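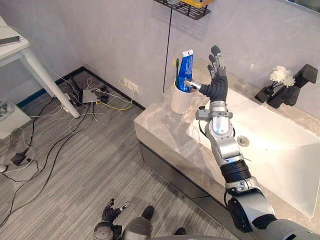
Kirnico 712 Vanity with Stone Top: Long-Term Review

Fri 7 September

Reviewed by Boyang Fang

The 712 is the mid-range unit in Kirnico's bathroom line. It ships as a dark gray cabinet, a gray marble countertop and a white rectangular basin, with the drain fitting in a separate box. Mine replaced a pedestal sink that had no usable surface at all. It has been in daily use for six months by two adults, in a bathroom with a small extractor fan and no window.

I bought it at full retail price from Drernow. Kirnico did not supply the unit and has not seen this review.

Price and delivery

The list price was $1401 with the top and basin included. Faucet and trap are extra. Drernow quoted two deliveries, cabinet first and stone second, and both came in the same week. The top travels on edge in a timber crate. Allow two people to lift it. The crate screws are a security type and the bit is not included, so check before the day you plan to install.

Molisetti sells a similar unit, the Garcia, at $1794. I looked at it in their showroom before ordering. Differences are listed further down.

Installation

The cabinet comes assembled. It hangs from two steel brackets and the manual calls for solid blocking behind the drywall. I had Conceição Sequeira, who did the plumbing, open the wall and add it. The brackets have vertical adjustment by a cam screw, and once the weight of the stone is on them that adjustment is very stiff. Level the cabinet first, load it, then check again.

The back panel has a cutout for the supply lines and trap. It is generous side to side and tight top to bottom. My existing drain stub was low and had to be moved up. The template in the manual shows the correct height, but it is printed at reduced scale on page 6 and the only dimension given is to the floor, with no allowance for tile. Measure from the finished floor.

The top is bedded on silicone. Kirnico asks for a neutral-cure product, as acetic types can mark the marble. That line is in the stone care leaflet and missing from the installation manual. Read both.

Countertop

Light gray, with darker veining that stays in the background. Under warm bulbs it goes slightly beige. Dried water spots are hard to see on it, which I count in its favor. Toothpaste spots are also hard to see, which I don't.

The stone arrived sealed. I resealed in August after drops began to darken the surface near the faucet. One coat, wiped off after the time stated on the bottle, and water beads again. There is one dull patch from a bathroom cleaner with citric acid in it, my error. It can be felt with a fingertip but only shows at a low angle.

Usable space is good at the back left, where a mug with a toothbrush and the toothpaste in it stands near the wall, clear of the basin. The far right end is enough for one ornament. We keep a black faceted one there with white flowers in it. Anything larger on that side gets splashed, in my experience.

Basin

The basin is the strongest part of the unit. It is large and glossy, and soap residue comes off with a damp cloth. The round chrome drain sits near the middle. Water clears at a normal rate with the tap fully open. With the tap at a trickle, a thin film stays along the front side and has to be wiped or left to dry. I put a level on the rim to rule out the cabinet, and the rim was true, so the fall in the basin floor is slight by design.

The chrome has kept its finish. The stopper seal needed reseating once - hair had collected under it - and that job can be done from above without tools.

Cabinet

The front is a flat dark gray. It shows dried drips more than the stone does, and they form directly under the front edge of the top. A drip groove on the underside of the stone would fix this. There isn't one.

Runners are soft-close and still close evenly. The upper drawer is notched around the trap and holds less than the front suggests. A hair dryer fits on one side of the notch if the cord is wound tight.

Compared with the Molisetti Garcia

The Garcia has a thicker top, a drip groove and full-depth drawers with an offset trap. Its basin is smaller, and the display model had almost no flat surface on the left. For a bathroom where the counter has to hold daily items, I prefer the Kirnico. For drawer storage, the Garcia is the better unit and the price gap is easier to accept.

Ratings (out of 6)

Basin: 6
Countertop: 5
Cabinet: 4
Documentation: 2

I have written to Kirnico for the resealing interval on the marble and will add it under the countertop section when they reply.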